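The Writing on the Board

Somewhere between the fruit bowl and the unpaid hydro bill, the household message board has stopped telling us to buy milk and started telling us we can do it

By Şengül Çetinkaya

My mother kept a whiteboard beside the fridge for most of my childhood, and in all that time it never said anything nice to me. It said DENTIST. It said WHOSE TOWEL. For one memorable stretch of March it said only FURNACE, underlined twice, and we all went about our business in its shadow.

I thought of that board last winter, when I went to stay with a friend in Donach, population 2,817, and came down at six in the morning to be informed by her kitchen counter that today was going to be a good one. The message was in turquoise. There was a sun. I hadn't had coffee yet and felt I was being rushed.

Since then I have seen them everywhere. The tabletop message board, once the property of cafés with a soup of the day, has moved into the home and gone soft.
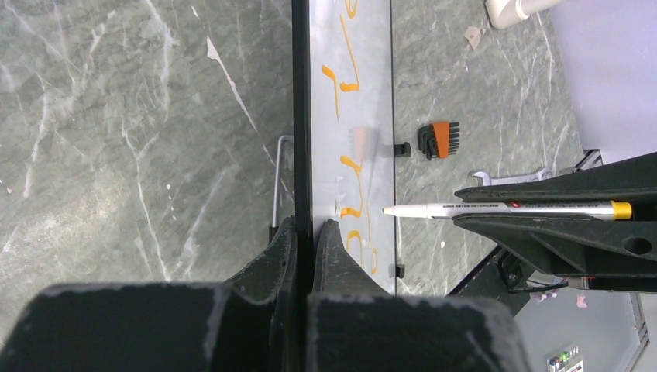 Buppha Somboon sells a great many of them from her stationery shop on Donach's main street, and she has no illusions about what they are used for. The first week, she told me, people write a meal plan. By the second week they have given up on the meal plan and written "breathe."

"I had a man return one," she said. "There was nothing wrong with it. He said his wife had started leaving him quotations."

She keeps a demonstration board by the till and changes it when the mood takes her. The day I visited it read DO NOT LEAN ON THE GLASS, and I found it bracing.

The colour question

If you are going to encourage a person in writing, you will first have to choose a marker, and this is where friendships founder. Black is legible and looks like a parking notice. Red is for corrections. Blue is what the office gives you. Green has its defenders, most of whom turn out to be biology teachers.

That leaves the warm end of the box. Orange is cheerful without being yellow, which disappears in any kitchen with a window, and it can say a kind thing without sounding as though it's collecting a debt. It also has the habit of shifting on you. In a strong light a good orange goes nearly gold, and from across the room at supper it can pass for rust.

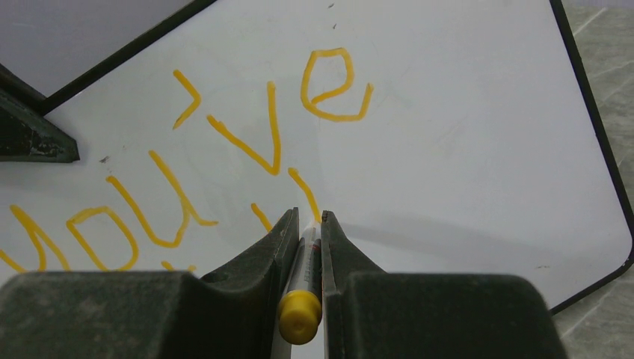 Then there is the apostrophe. Leonidas Moschos, who has taught hand lettering in a church basement for longer than he'd like printed, considers it the hinge of the whole enterprise. His students come to him able to draw a lovely round o and a respectable g, and they fling the apostrophe in afterward like a man tossing his keys at a bowl. Left out, it gives you "youve," and no one was ever carried through a job interview by "youve."

He has other rules. Write slower than you think you need to. Let the pen stop before you lift it. Decide where the line will break before you make the first stroke, or you'll run out of board at "yo" and have to finish the thought down the side, where it reads as a threat.

I tried all this at home on a Pivero board I'd bought from Somboon, and ran out of board at "conf." My husband asked what we were conferring about.

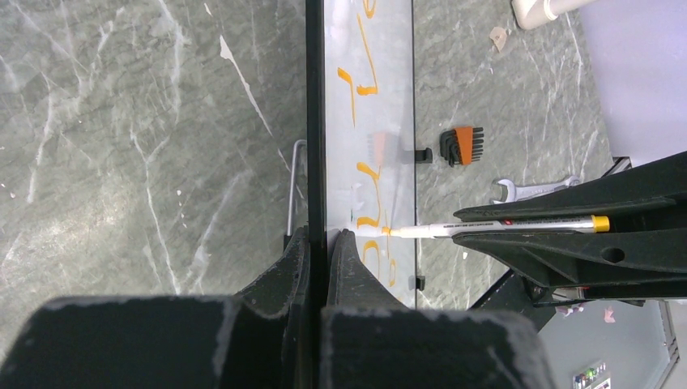 Who is it for?

Colton Grewal, a night-shift nurse and father of two, writes one every evening before he leaves. His daughters find it at breakfast. He showed me a phone full of them, and the handwriting gets noticeably worse toward the end of a run of shifts. One just says "eggs (love you)."

He began when the elder girl was writing exams and he kept missing her by half an hour. He'd considered a text message and decided against it. A text arrives with a buzz, among all the other things that buzz. A board sits there on the counter until someone wipes it, and in his house it seems that no one likes to be the one who wipes it. Last spring "good luck in chem" stayed up for five weeks, well past chem.

I asked whether the girls ever wrote back. He scrolled for a bit and found it: WE ARE OUT OF CEREAL, and under that, much smaller, "thx dad."
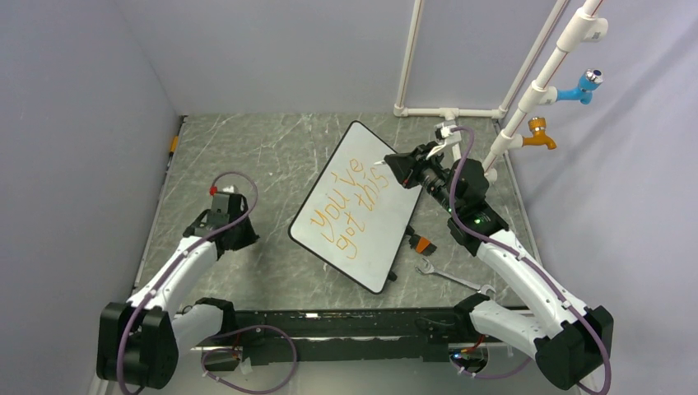 "You've got this," in orange marker on a black-bordered whiteboard.

As for the phrase itself, I have come around to it, with reservations. It's vague, but vagueness is useful at seven in the morning. It doesn't ask what "this" is. It will do for a driving test, a tax return or a difficult aunt.

I rang my mother to ask what she would have put on hers, had the fashion reached her in time. She thought about it for a good while.

"The furnace did need doing," she said.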